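Home Explore Notifications Messages Lists Bookmarks Profile More

Wanda Brzozowska
Thread

1/ I cut our household water use this winter and kept notes. A few people asked for them, so I'm putting them in one thread. We are two adults in a rented house built in the sixties, with one bathroom and old pipes.

2/ It started with the January bill. It was 66 dollars higher than the one before it. We had no guests, no garden to water, no new appliances. I called the utility and they told me to read the meter myself before they would send anyone.

3/ Reading the meter is easy once you get the lid off. Ours is under a steel plate by the curb. There's a small red dial that moves when any water at all is running. I shut off everything in the house and went out to look. The dial was turning.

4/ I wrote down the number, waited 30 minutes with nothing on, and wrote it down again. Do this at night or when everyone is out. Maja Sowa next door did hers the same evening and her dial didn't move, so I knew what a good one looked like.

5/ Next step was finding out which side of the house valve the leak was on. Close the main valve indoors and check the dial again. If it keeps moving, the problem is between the meter and the house. Ours stopped. That meant it was inside, and ours to find.

6/ Then I closed the small valves one at a time. Kitchen sink, bathroom sink, washer, toilet. The washer valve was stiff and I left it alone after the first try. I didn't want a second leak.

7/ When I closed the toilet valve the dial stopped. I put food coloring in the tank, left it for half an hour and came back to a blue bowl. The flapper was letting water through. There was no sound at all, which is why we never noticed.

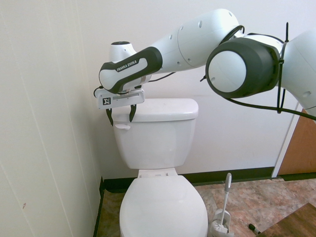
White toilet, white wall.

8/ A flapper is the rubber piece at the bottom of the tank. They come in two common sizes and I bought the wrong one first. Measure the drain opening before you go to the store. The staff at Gendon Hardware on Espinoza Street swapped mine without a receipt.

9/ Putting the new one in took me longer than it should have. Shut the valve, flush, unhook the old one, hook on the new one, connect the chain. Leave a little slack. Mine was too tight on the first go and the flapper wouldn't sit flat.

10/ The faucets were next. The kitchen one had a slow drip that I'd been ignoring since we moved in. New washer, new O-ring, 6 dollars total. The bathroom one needed a cartridge that I had to order by model number.

11/ Habits changed less than I thought they would. We run the washer only when it's full. I keep a pitcher by the sink for the cold water that comes out before the hot does, and that goes on the plants. Showers are the same length as before. I tried a timer and hated it.

12/ Next bill: 800 gallons less than the one before. Nearly all of that has to be the toilet. The pitcher is probably a rounding error, but the plants look good.

13/ Several of you asked about the clip-on leak sensors. I had a Zelis for a month. It's fine for a water heater or under a sink, where there's water on the floor to find. It wouldn't have caught this one. The meter did.

14/ If you rent, email your landlord before you touch anything and keep the reply. Ours took the parts off the rent. Maja's landlord on Ison Avenue wants his own plumber for everything, so check first.

15/ I'll add the cartridge model number when I find the box.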